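Chapter 4
Matching Supply and Demand on Small Networks

4.1 Introduction

An electricity network must be kept in balance at every moment. The power fed in by generators has to equal the power drawn by homes, workshops and public buildings, together with the losses in the lines. On a large national grid, one customer switching on a kettle makes no difference that an operator could notice. On a small network the same kettle may matter a good deal.

This chapter deals with networks that serve a single village or valley and have no link to a larger grid. Chapter 2 described how such networks are built and paid for. We now turn to how they are run from hour to hour, and to the choices open to an operator when the load rises faster than expected.

Two networks are used throughout. Nurkik is supplied by a small hydro plant and has 101 metered connections. Its output falls sharply in February, when the stream is low, and the evening peak must then be met from a battery store. Prurholm has 23 connections and relies on solar panels with a diesel set in reserve. Its difficulty is a daily one - the panels produce most at midday, while the load is greatest after dark.

4.2 What the chapter covers

We begin with the load curve and how to draw one from meter readings. Section 4.4 explains frequency and why it drops when a generator is overloaded. Section 4.5 compares three ways of easing a peak: storage, agreed limits on each connection, and prices that change with the time of day. The last of these was tried at Prurholm under the Swai tariff, and the results are set out in full.

Readers should be able to convert between kilowatts and kilowatt-hours before going further. Those who are unsure - and the two are often confused - should return to the exercises at the end of Chapter 2. Load data for both networks are given in the Seris tables, Appendix B.
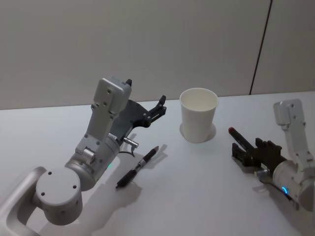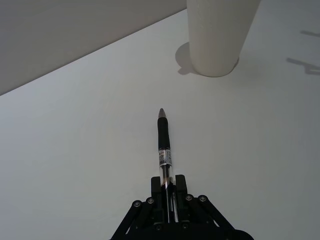
Plate 4. White tabletop and grey wall, two views.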